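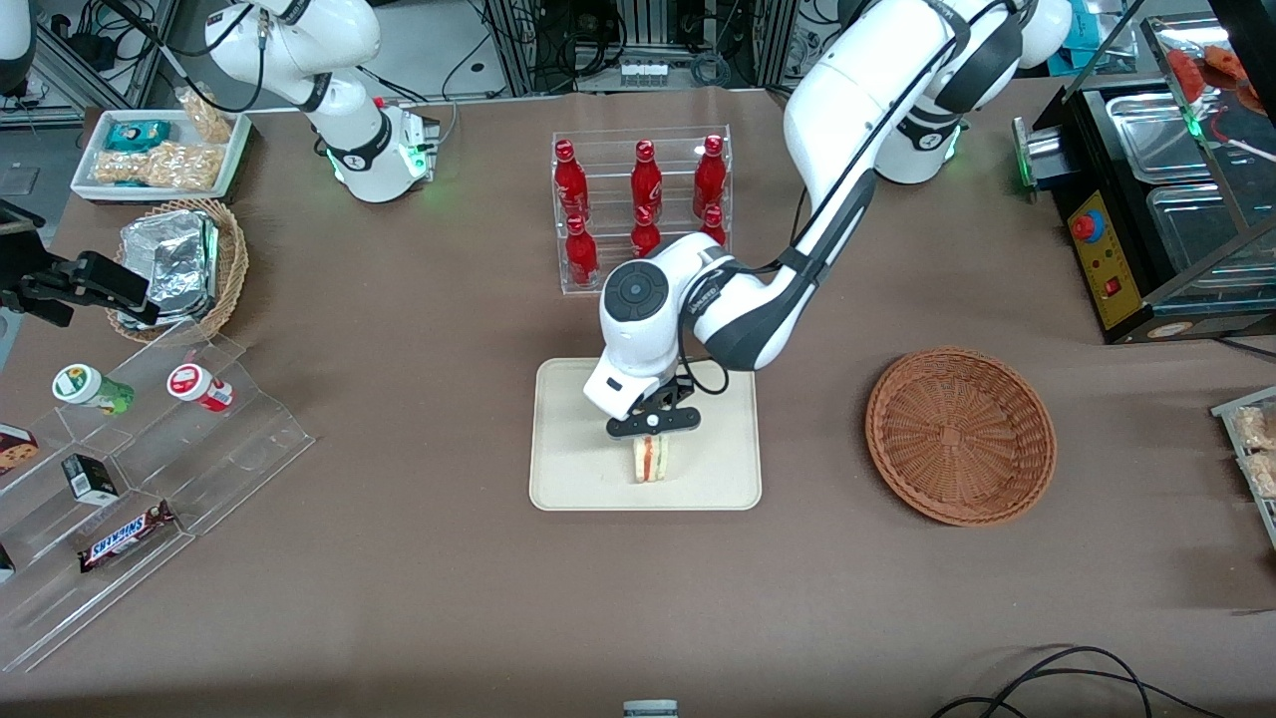
图1 简餐台布置：三明治在托盘上，后面双层透明架摆红色瓶子，右侧是编织篮和保温柜

简餐台物品摆放与取餐顺序 小组项目报告（第二稿）
课程项目代号：Trisico
提交日期：2020年4月25日

一、做这个题目的原因

Stanbridge楼下的简餐台大家都去过，中午排队。排队的问题不全在人多，很大一部分是东西放得别扭：三明治在里面，饮料在外面，篮子塞在最角落，热的和凉的混着拿。我们组最早想做排队时间的调查，后来发现没有权限一直站在那儿计时，题目就改成桌面摆放，范围小一点，做得完。

要回答的问题就两个：
一是一张台子上同时有冷食、瓶装饮料、保温柜，怎么摆取餐的手最顺。
二是三明治从托盘转到篮子再给出去，这一步要不要留。

第二个问题组里吵了挺久，后面第四部分单独写。

二、台面和物品

台面就用一张桌子，没有另外搭柜台。东西不多：

托盘。浅色，长方形，圆角。放待取的三明治。边不高，拿的时候手指能从侧面进去，这个比我们之前用的深盒子好很多。深盒子拿三明治要从上面抠，面包角会压塌。

三明治。三角形的，切面朝外能看到馅。只用这一种形状，没做圆面包和卷饼，时间不够。

编织篮。圆的，从Drostberg的目录里挑的款。选它是因为边沿有一圈凸起，东西放进去不会滑出来，看着也比塑料筐舒服。缺点后面说。

瓶子和架子。红瓶，窄口，放在透明的双层亚克力架上，后排高前排低。双层的好处很明显，前排挡不住后排，站在台前两层都看得见。

保温柜。黑色，玻璃面，里面是不锈钢盘。最占地方的一件，也是最难挪的一件，所以整个布局是先定它再定别的。顺序一开始搞反了，先摆的小东西，结果保温柜一上来全部重摆，浪费一个下午。

三、摆放方案

试过3个方案，下面按编号写，不是按好坏。

方案A：架子放最前面，三明治在架子后面。
想法是饮料先拿，三明治后拿。实际上手要越过瓶子去够托盘，袖子会碰到瓶口。放弃得很快。

方案B：全部排成一条直线，从左到右，架子、托盘、篮子、保温柜。
看起来最整齐，拍照好看。问题是台子不够长，架子和保温柜各占一头，中间的托盘和篮子几乎贴在一起，没有放手的地方。换大一点的桌子大概可以，我们没有。Bellamy那边的台子比较长，如果以后有机会可以拿到那边再试一次。

方案C：架子靠后，托盘在架子前面、台面中间，篮子在托盘旁边隔开一段，保温柜贴边。
图1就是这个。手从前面进来先碰到的是托盘，瓶子在它后面，不用越过任何热的东西。托盘和篮子之间空出来的那一块很重要，当时差点用来放纸巾，幸好没放。

最后用的是C。

关于间距补充一下：托盘边到篮子边我们定的是30厘米。试过20厘米，放的时候手腕会蹭到篮子的边沿，篮子很轻，一蹭就转。再大的没试，台面不允许。瓶子的架子没有量，只要求后退到不挡手为止，这里做得不严谨，如果老师问就是没量。

四、托盘到篮子这一步

争论点：三明治已经在托盘上了，为什么还要换到篮子里？直接从托盘拿走不行吗？

反对的理由是多一次动作，多一次碰坏的机会。赞成的理由是托盘归备餐，篮子归取餐，谁看到篮子里有东西就知道是可以拿走的，不会拿到还没备好的。

我们站赞成这边，理由如下，写得有点乱。

1 分区清楚。托盘上的=没轮到。篮子里的=可以拿。不用贴标签也不用喊。
2 篮子能整个端走。托盘也能端，但是边太矮，端起来倾斜一点三明治就往一边跑。
3 一份一份地放，不会堆。托盘上容易越摆越多，最后底下那几个压扁了。

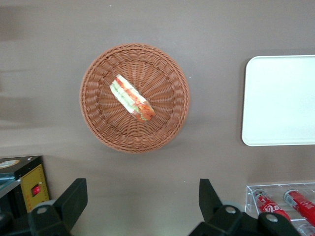
图2 三明治放在篮底，旁边的托盘已空

图2里能看出来一个我们一开始没想到的事：篮子对一个三明治来说太大了。放进去周围还剩很大一片，位置也偏，歪在一边。取的时候倒没影响，但是看起来有点可怜，像卖剩下的。小组讨论的时候有人说换小篮子，有人说一次放两份，都没试，写进改进里。

另外一点，斜着放比正着放好拿。三角形的两个长边都露出来了，从哪边伸手都行。如果正对着人放，窄的那头朝前，手会先捏到尖角，尖角是整个三明治最软的地方。这条算是意外收获，之前的方案文档里完全没写。

编织的底不平，这是前面说的缺点。篮底是从中间往外放射的编法，再加一圈一圈的纹路，面包放上去稳是稳，可是碎屑会掉进缝里，清理麻烦。要么垫纸，要么每次收台倒过来拍。垫纸我们觉得更好，不过纸要跟着篮子的圆形裁，方的纸四个角会翘起来搭到边沿上面，难看。

五、预算

学院给的上限是200元，只能用在小件上，保温柜和桌子不算在里面。篮子、托盘、架子都在这个范围内买齐，没有超。票据另附，在文件夹最后，有一张字迹比较淡，已经复印过一份。

六、没做到的和做得不好的

热食部分基本没碰。保温柜摆在那儿主要是占位，看它对冷食区有多大影响，没有研究从柜里取东西的动线。题目写的是“取餐顺序”，严格说只做了一半，这个要承认。

瓶子也没怎么研究。只知道放后面不碍事，没试过瓶子被拿走几个之后，架子要不要补位，是先补前排还是后排。估计先补前排，没数据，不写进结论。

没有记录左撇子的情况。方案C里篮子在托盘右边，对右手的人是顺的，左手的人要交叉。这条是写报告写到一半才想到的，来不急补了。

颜色搭配没有做问卷。红色瓶子很显眼，可能会把注意力从三明治上拉走，也可能没有关系，目前只是感觉。

七、下一步（如果下学期继续）

换一个小一号的篮子再比一次，其他都不动，就只看篮子。
篮子里垫圆纸。
左右对调一遍，看左手的情况。
保温柜那边单独做一组，最好8月之前把台子借好，开学以后场地很难约。
到Bellamy的长台子上重做方案B，整齐是真的整齐，有点舍不得。

八、分工说明

摆放和调整全组一起做的。图注和第三、四部分由同一个人写，第五部分另一个人写，所以语气不太一样，还没来得及统一。第二部分的物品表原来是表格，粘过来以后格式乱了，就改成了一段一段的文字，内容没变。

附：收台顺序（贴在桌子侧面的那张，抄一遍）

先收篮子，倒屑，擦边沿。
再收托盘，三明治全部拿完才能擦。
架子上的瓶子从前排开始拿，后拿后排，反过来容易碰到前排的瓶口。
亚克力架用软布，不要用百洁布，会花。
保温柜最后，等凉了在擦。
台面擦完别马上摆东西。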